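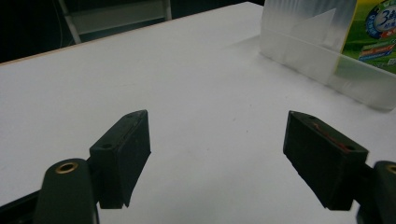
An Afternoon at the Sastgate Button Works

The Sastgate button works opens its doors to the public for one afternoon in July, and the public, when I got there a little after 2, was me, a couple in matching windbreakers, and a boy who had clearly been promised something else.

I had driven over from Flivville, a trip the county website calls scenic. It is scenic if you like feed stores. The works sits behind the old rail yard, and the sign out front still says Greenberg & Sons, although the last son sold up and moved to the coast when I was in grade school. Parking is on the grass. There is a man who waves you toward the grass, and he takes it seriously.

Our guide was Baltasar Llorente, who started on the drilling line at 21 and now runs the finishing room. He told us up front that he did not enjoy giving tours, then gave a very good one for an hour and a half. His method is to walk fast and talk over his shoulder, so that whoever is at the back gets only the ends of sentences. I was at the back. I can report with confidence that something "is why you never do it in August."

Most of what they make now is cast resin, poured as sheets and punched into blanks, but they still cut a little shell for the people who restore old coats. The shell room smells like a dentist's office. The blanks come out of the saw looking like nothing you would pay money for, and then they go into a tumbler with pumice and water and stay there for 11 hours. I asked what happens at 12. Llorente looked at me as if I had asked what happens when you die.

The sorting room was my favorite. Buttons get graded by eye, under a north window, by people who can spot a bad one while telling you about their sister's divorce. We were each handed a tray and invited to pull the rejects. I pulled six. The sorter next to me put five of them back and quietly removed nine I had missed. The boy in our group turned out to be excellent at this and was offered a job, which his mother declined for him.

Upstairs there's a small museum, meaning a hallway. It has sample cards going back to the Greenberg days, 61 of them by the label, each one sewn by hand, and a letter from a department store complaining that its navy buttons were too blue. The reply is framed beside it and runs to three pages. I have never read anything so polite and so angry.

The tour ends at the gift shop, as they all do. I bought a bag of seconds by weight and a mug that says Muvero, the name the company uses for its fancier line. Llorente says it doesn't mean anything, they just needed a word. Coffee was free. The cookies were gone by the time the back of the line reached them.

If you go, wear closed shoes, or they'll lend you a pair, and I saw the pair. The lot empties through one gate, and the man on the grass decides the order.

Recent posts
Flivville Pie Supper: A Second Opinion
Two Hours in the Salt Museum
The Ferry That Was Mostly a Parking Lot
What They Keep in the Courthouse Basement
A Short Walk Around a Long Reservoir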